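Chapter 7
Putting a Chair Together

Every chair starts as a heap of parts and a promise on the box. The writers at Mudham, our chair maker, promise an easy evening.

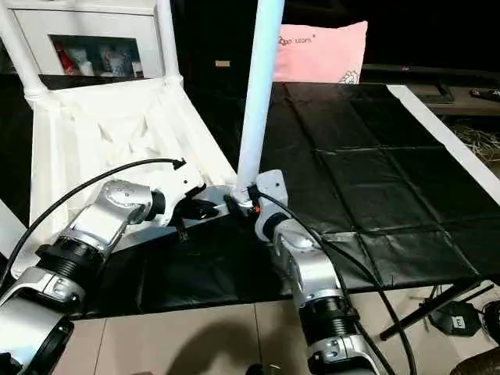 Figure 7.1 White plastic part and upright pole on a covered table.

Before joining anything, read the parts list. Page 204 has ours — bring patience. 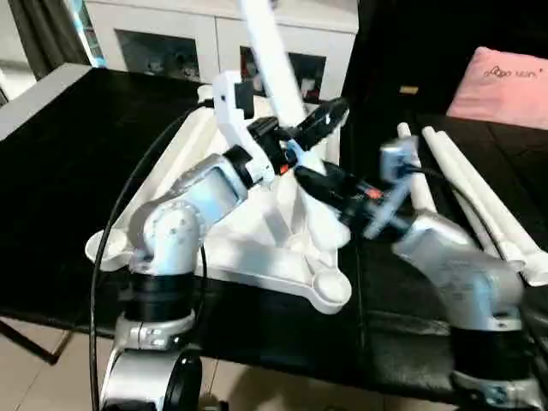 Legs come first in this chapter. A base is forgiving while it lies on a tabletop and much less so under a grown adult. Keep spare legs side by side, like the three on the right, and fit one at a time.

Push each leg in straight.
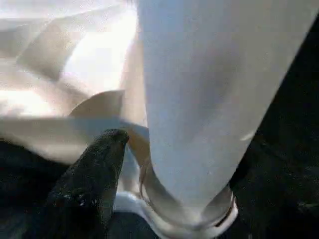 Then turn it gently and stop when it stops. Force is covered in Chapter 8, under Repairs.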